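Werkstattbuch Lernmaterial, Montag, 16. September 2019

Probelauf Übungshefte Rechnen, Klasse 4, zweite Fassung. Anwesend: Manee Phetsri, Yiğit Duman, ich. Nurhan Ersoy kam nach der Pause dazu.

Stand der Hefte: Heft 1 und 2 sind gesetzt, Heft 3 liegt im Umbruch, beim Lehrerheft fehlen noch die Lösungswege zu den Sachaufgaben. Papiermuster von Sakell sind da. Das glattere verschmiert mit Bleistift, vor allem bei Linkshändern. Wir nehmen das rauere, auch wenn die Rasterflächen darauf etwas grauer kommen.

Zeit: Die Hefte sind auf 90 Minuten ausgelegt, mit Pause nach Teil A. Yiğit hat Teil A selbst im Kindertempo durchgeschrieben, also mit Nebenrechnung und Probe, und ist nicht fertig geworden. Er hing an Aufgabe 9 (Fahrplan). Die Tabelle steht auf der linken Seite, die Fragen stehen rechts hinten, man blättert viermal hin und her. Das misst Blättern. Tabelle und Fragen müssen auf eine Doppelseite, notfalls fliegt die Zeichnung mit dem Bus raus.

Aufgabe 14: »Wie viele Kisten braucht man mindestens?« Das Wort »mindestens« war in der ersten Fassung fett, jetzt nicht mehr. Manee will es wieder fett haben, weil die Kinder in der Restby-Gruppe fast alle abgerundet haben. Ich bin dagegen, in der echten Arbeit ist auch nichts fett. Offen gelassen, Nurhan soll entscheiden.

Aufgabe 17 gestrichen. Das Ergebnis 37 kam heraus, egal ob man richtig rechnet oder die Klammer übersieht. Ersatz schreibe ich bis Mittwoch.
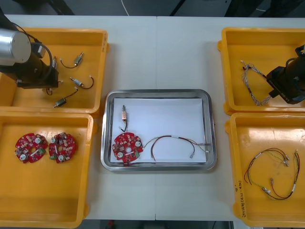
Für Heft 3 fehlt noch eine Aufgabe zu Lage und Anordnung. Bisher hatten wir nur den Sitzplan, und der ist zu leicht, weil alle Plätze gleich aussehen. Besser wäre etwas mit einer Mitte und zwei Seiten, das man aus einem Text in eine Skizze übertragen muss. Entwurf: »Auf einem weißen Tisch stehen links zwei gelbe Schalen und rechts zwei gelbe Schalen. Dazwischen steht eine Schale aus Metall. Zeichne den Tisch von oben.« Danach Teil b: »In jeder gelben Schale liegen gleich viele Knöpfe, in der Metallschale doppelt so viele wie in einer gelben.« Mit 200 Knöpfen geht das nicht auf, man bräuchte ein Vielfaches von 6. Yiğit schlägt 240 vor, ich würde kleiner bleiben. Zeichnung schwarzweiß, die Farben stehen nur im Text.

Bewertung: Bei der Skizze einen Punkt für die Mitte, einen für die Seiten. Größenverhältnisse zählen nicht. Das muss so ins Lehrerheft, sonst ziehen manche für krumme Linien ab.

Lehrerheft allgemein: Ayana Worku hat die ersten Seiten gegengelesen. Ihr Einwand ist, dass die Fehlerhinweise zu lang sind. Wer eine Klasse korrigiert, liest keine halbe Seite pro Aufgabe. Vorschlag: typischer Fehler in einer Zeile, darunter eine Zeile, was man dem Kind als Nächstes gibt. Habe Aufgabe 3 bis 6 so umgeschrieben — liest sich deutlich besser. Der Rest ist Fleißarbeit.

Auswertungsbogen: Die Spalte »teilweise richtig« bleibt. Nurhan wollte sie erst weghaben, hat dann aber den Bogen der Fana-Schule gesehen, wo alle halben Punkte am Rand standen.

Noch zu tun:
Aufgabe 9 neu umbrechen (Yiğit)
Ersatz für Aufgabe 17 (ich)
Zahlen für die Schalenaufgabe festlegen (Manee und ich)
Fehlerhinweise ab Aufgabe 7 kürzen (Ayana fragen, ob sie mitmacht)
Barış Sönmez wegen Druckdatum anrufen. Ertürk kann erst im Dezember binden, das wäre für die Winterhefte zu spät.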